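# The Loudest Corner of the Track Meet

If you want to find the throwers at a Loklow High School track meet, follow the yelling. The sprinters get the grandstand and the announcer, the jumpers get the nice shady spot by the infield gate, and the throwers get a strip of lumpy grass behind the bus garage, down a slope so steep that grandparents are walked to it arm in arm. And it's wonderful down there! There are lawn chairs and dogs and a cooler the size of a bathtub, and every time a discus leaves somebody's hand the whole crowd leans the same way, as if leaning could keep it between the lines.

I had never watched a discus competition from start to finish before this April. I'd seen bits of one on television, usually while the broadcast waited for a relay to line up. By the end of my first afternoon behind the bus garage I was standing on a chair, yelling at a ninth grader I'd never met to "stay back, stay BACK," with no real idea what it meant. (It means keep your weight on your rear leg. I know that now and I say it constantly.)

Loklow is a town of 4,000 with one stoplight and a school that struggles to fill a football roster. For a long stretch it had next to no throws program. Whoever was biggest got handed a shot put the morning of the meet and pointed at the circle. Then Veronika Illés moved to town, took a job teaching earth science, and asked the principal what was in the locked shed at the end of the practice field.

"He didn't know," she told me. "He didn't have the key either. We had to take the door off."

Inside were three cracked rubber discuses, a pile of shots with the paint worn off, and a bird's nest. She kept all of it, even the nest, which sits on a shelf in her classroom next to the rock samples.

## A circle of concrete

Illés threw discus and hammer in college and she will tell you cheerfully that she was never great at either one. What she was good at was explaining it. Her teammates used to ask her to watch their practice throws, and she got so used to talking through other people's footwork that coaching felt like something she'd already been doing for years.

Her first job at Loklow was getting a decent place to throw from. The old circle had a split down the middle wide enough to lose a pencil in. The district offered paint. Illés said thank you very much for the paint, and then she drove out to Gallegos, the family concrete business on the county road, and asked what it would take to pour a new one. They came on a cold morning with a truck and two cousins, and the kids got to write their initials along the outside edge, where shoes wouldn't wear them off.

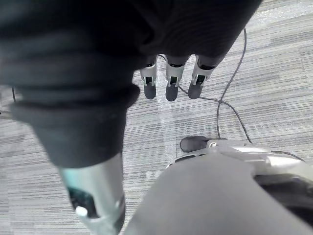
The finish matters more than you'd think. Too smooth and a thrower skates through the turn. Too rough and the shoe sticks, the knee takes the twist, and nobody gets around quickly enough to throw anything far. Illés had the crew brush the surface lightly, let it set, and then spent part of a weekend on her hands and knees with a rubbing block, standing up every few minutes to spin in her sneakers and see how it felt. Throwers from other schools notice it right away. I watched a boy from Pokel step into the circle, do one slow turn, stop, look down at his feet, and say "Oh, this is nice," to nobody in particular.

Practice runs from the last bell until the late bus, and a lot of it involves no throwing at all. The kids turn across the parking lot in long lines, heel and toe, heel and toe, holding nothing. They throw old traffic cones. They throw a knotted towel, which whistles a little if you let it go right and just flops if you don't. I tried the towel and got the flop, several times, with a lot of friendly advice.

The team was four kids in Illés's first spring. There are so many now that they practice in two waves, and the second wave shags for the first. Big kids, small kids, a cellist who comes straight from orchestra and tapes her fingers, a pair of brothers who only speak to each other in wrestling terms. The one thing they share is that hardly any of them had played a school sport before. Illés finds them in the lunch line. She finds them in study hall. She told me she once recruited a junior after watching him carry a full set of risers across the stage by himself without scraping the floor.

"Strong is useful," she said. "Careful is what I'm really looking for."

## What 92 feet sounds like

The afternoon that turned me into a chair-stander was the home meet against Pokel, the big school two towns over, with matching warmups and a throws coach who owns his own laser measure. The girls' discus started at four o'clock with a crosswind coming off the field, and the Pokel girls went one, two, three through the opening round. Nobody down by the bus garage seemed bothered. A man next to me passed out orange slices.

Loklow's youngest thrower that day was a ninth grader who'd only picked up a discus in the winter. Her first throw went straight into the cage. The second sailed out of bounds to the right and rolled down toward the tennis courts, and a Pokel girl jogged off to get it for her, which drew a cheer of its own. Going into her third she'd never had a legal mark in a meet. Her best in practice was 80 feet.

She took forever to get set. She wiped the discus on her shorts, she wiped her hand on her shorts, she turned around and looked at Illés, and Illés held up one flat palm and lowered it very slowly, like somebody settling a cat. Then the girl wound back once and went, and I can't tell you what was different about it except that it was quiet. There was no scuffing and no grunt. The thing came off her hand flat and spinning and it just kept hanging there.

The tape said 92 feet, and the noise that went up stopped the relay exchange practice clear up on the track. It didn't win. It wasn't in the top three. The Pokel girls ran over and mobbed her anyway, and she stood in the middle of them with both hands on top of her head, and that's when I climbed onto the chair. 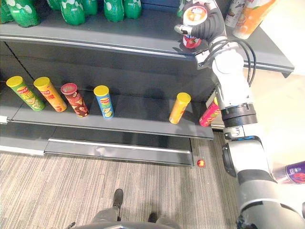 How many throws does each athlete get at a meet like this one?

Everybody gets three, and the best throwers after those rounds go on to a final with three more. Only the single longest legal throw counts toward the result, so one good one can rescue a rotten day.

That last part is what hooked me. In a race, a bad start follows you all the way to the line. Here you can hit the cage twice, want to crawl under the bleachers, and still walk out with the best throw of your life. Illés talks about it a lot. She has her kids say their mark out loud after every attempt, good or bad, and then say one thing about it that isn't the number. "Sixty, late arm." "Foul, good feet." It sounds a bit silly the first time you hear it and by the second hour you're doing it in the snack line.

The 60 comes up often, by the way. It's the distance Illés marks with a stripe of lime on the practice field, and landing a discus past it earns a new thrower a T-shirt. The shirts are an awful mustard color. She got a deal on them years ago and the kids have refused every chance to change. I saw a father wearing one at the Pokel meet with the sleeves cut off, and when I asked about it he said he'd earned it, thank you, it took him most of a summer.

Yes, the parents throw too! On warm evenings after the late bus leaves, Illés keeps the shed open for anybody who wants to try. One mother has gotten good enough that her son won't warm up beside her. The school librarian comes down in her work shoes and puts the shot from a standing position with frightening calm. They bring folding tables and eat supper down there, and the mosquitoes are terrible, and they stay until it's too dark to see where anything lands.

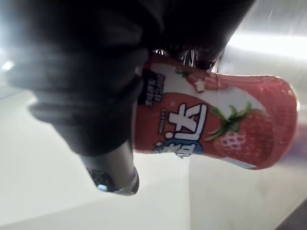

## The Vurus trip

Every spring ends, for the lucky ones, at the Vurus Invitational, a throws-only meet held on a fairground a long drive north. There's no running at all. Four circles go at once, all day, and the kids sleep on a gym floor the night before and come home with sunburned ears and other schools' stickers on their water bottles.

Loklow sent one athlete the first year, and Illés drove her up in her own car with the discuses wrapped in beach towels. This year they need a bus. The ninth grader is going. So is the cellist, who has worked out with her orchestra teacher that she can make the evening concert if she throws in the early flight and somebody else's mother drives fast (legally fast, Illés put in).

I asked Illés what she was hoping for up there, expecting to hear about distances, and she talked for a good ten minutes about the other coaches. She wants her kids to be watched by strangers who know the event. At Vurus a coach from a school you've never heard of will wander over between rounds, ask if you'd like a thought, and fix something about your left foot that your own coach has been trying to reach since January. She did it herself for a Pokel boy last year, the same one who likes our concrete, and he beat every Loklow kid in his flight that afternoon.

"I was so annoyed," she said, beaming. "It was a beautiful throw."

The last practice I went to finished under a pink sky with the lime stripe nearly worn away. The ninth grader was the last one in the circle, trying for that quiet throw again and not finding it, and the brothers were down at the far end hunting in the long grass for the rubber discus. "Foul, good feet!" she yelled down to them, and they yelled it back up, and she went to get another one from the crate.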